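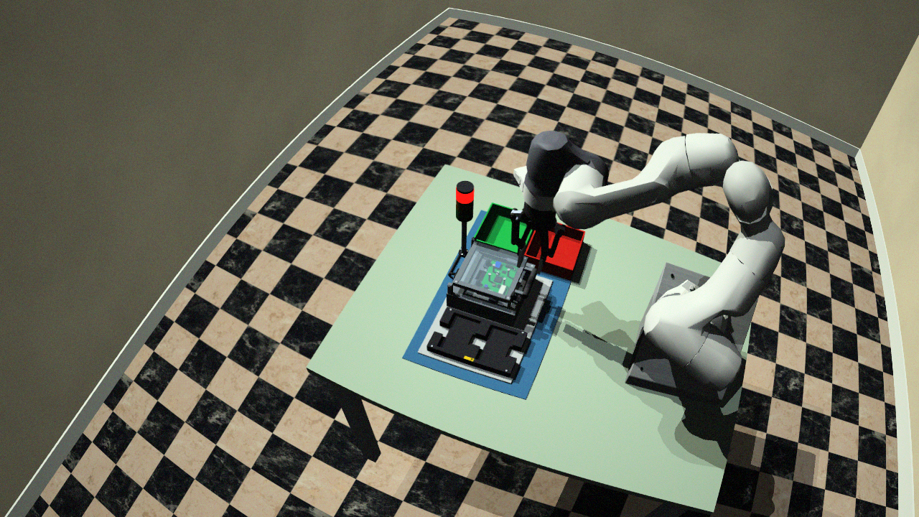
Planning Your Board Test Cell: Questions We Hear a Lot

We get a lot of mail from small electronics shops who are ready to stop loading circuit boards into test fixtures by hand, and we love these questions! Kanini Khaemba and Leandro Quiroga on our planning desk put the answers together. Last updated 2026-04-28.

What should I buy first?

The fixture. It's the part that touches your board, and it's made for your board only, so it has the longest lead time of anything on your list. Get the drawings going, then shop for the arm while you wait. Plenty of people do it the other way around and end up with a beautiful arm sitting in a crate.

Do I need a big arm?

Almost never. Boards are light. What you want is reach: the fixture nest, the pass tray and the fail tray all have to be comfortably inside it, with the gripper still able to point straight down at the far corners. Measure to the far side of the trays, then add a little.

Can I use a two-finger gripper, or should I pay for vacuum?

Two fingers are great if your board has clear edges to grab and your fixture leaves room for fingertips. If parts run right out to the edge, budget for vacuum. Send us a bare board and a loaded one and we'll tell you which way we'd go.

We only have 40 boards a day. Is it worth it?

Maybe! It depends on how long each test takes. If someone stands there for most of a long test, the cell frees up a real chunk of their day. If the test is over in seconds, a better hand fixture may be the smarter buy this year.

How much does the Zoltholm starter layout cover?

Table, mounting plate, base plate for your fixture, two sorting trays and a signal tower. The arm, the gripper and the fixture itself are quoted separately. The layout ships as item 436.

Why do you insist on a signal tower?

It's a small line on the quote, and people can check the cell's status from across the room. Decide early what each color will mean in your shop and write it on the wall.

Can we simulate the cell before we spend anything?

Please do! This is our favorite part of the job. We model the table, arm, fixture and trays and look for reach problems while moving things is still free. Leandro's last project, for Horkley, went through 97 saved layouts before everybody was happy. Yours will probably need far fewer.

What do people forget to budget for?

Spare gripper fingers, a second set of test probes, cables long enough to go around the table, and training time. Guarding too, if your risk assessment calls for it.

When should I order for a July start?

Now, if the board design is frozen. If it isn't, reserve the table and hold off on the fixture. Ask for planning sheet 126, fill in what you know, and leave the rest blank for Kanini to go over with you.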